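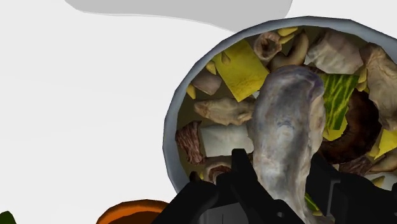

Chapter 6
Forecasting Match Results

A match forecast assigns a probability to each of the possible results before play begins. In association football there are three: home win, draw and away win. The probabilities must sum to one. A single match reveals little about the quality of the forecast, and the methods in this chapter are therefore applied to long runs of fixtures. Sampling is the first of these methods. A pot packed with mixed pieces of food, from which one drumstick is lifted, is a serviceable model of a single draw: the piece obtained depends on the contents of the pot and on chance, and one piece does not establish the proportions of the rest.

The data used throughout are the Feltthorpe results, a file of 3739 league matches compiled by Goossens and Laryea. Each record gives the two teams, the goals scored by each, and the venue. Matches abandoned before full time are excluded.

Section 6.1 estimates the advantage of playing at home. Section 6.2 introduces the Poisson model for goals and fits it to the first 14 rounds of one season. Section 6.3 treats the low-scoring draw, which the basic model underestimates in these data. Readers who have not met the Poisson distribution should review Chapter 2 first.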